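3.2 Sensor placement and zone assignment

The test house in Coltholm has three occupied floors and a single forced-air furnace. In the original layout, one wall thermostat on the first floor controlled the burner for the whole building. Two rooms on the second floor had supply runs and two did not. The converted attic had none and was heated only by air rising through the stairwell. Under these conditions the thermostat reading describes one hallway, and any estimate of comfort elsewhere must come from separate measurement.

We placed 19 temperature sensors at a height of 90 cm above the finished floor, away from supply registers and outside walls. Each sensor reported every 300 seconds to a Vunel logger in the basement. Readings from the original thermostat were kept as a reference channel but were not used for control once the zoned schedule had started.

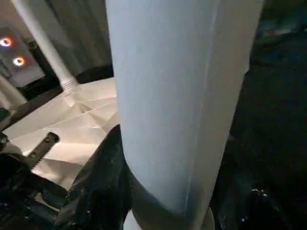
3.3 Control schedule

Two schedules were compared. Schedule A used the first-floor reading alone, with a fixed setpoint and the deadband supplied by the manufacturer. Schedule B used a weighted mean of all rooms marked as occupied, and opened or closed motorized Cusi dampers in the two second-floor branches. Weights were set by floor area. A room dropped out of the mean when its door contact had been closed and no motion had been logged for two full reporting periods.

Damper travel was limited to four steps. Early trials with continuous travel caused short cycling of the burner — the supply pressure rose faster than the blower control could respond — and those data were discarded.
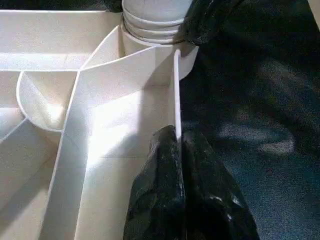
The minimum burner run time was then fixed for both schedules so that differences in cycling could be assigned to the sensing method alone. Outdoor temperature was taken from a shielded probe on the north wall. Mandla Mabuza carried out the calibration of all probes against a reference thermometer in January, before the first heating run, and repeated it after the last.

3.4 Treatment of uncontrolled heat gain

A total of 537 hours of valid data remained after filtering. Hours were removed if the stairwell door had been left open, if the logger had lost power, or if the attic electric heater was in use. Solar gain through the south windows was not removed. It was instead entered as a separate term, fitted by room, using the output of a Grusen pyranometer on the roof. 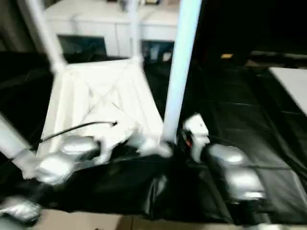 Furnishings affect the readings in two ways: they store heat, and they shade the sensor from direct radiation. The second effect was the larger one in our data. A dark covering exposed to sun warms more quickly than a pale one of the same weight, and a sensor close to it will report a value above the mean air temperature of the room. The contrast in Figure 1, between the white fabric on the stand and the wide black sheet beneath it, is of the kind that matters here. For the solar term, each room was therefore given one of two surface classes, light or dark, according to the largest covering within reach of direct sun.

Figure 1. White fabric on a stand of pale poles, over a black sheet.

The class was held constant for the full series. No correction was applied to rooms without a south window.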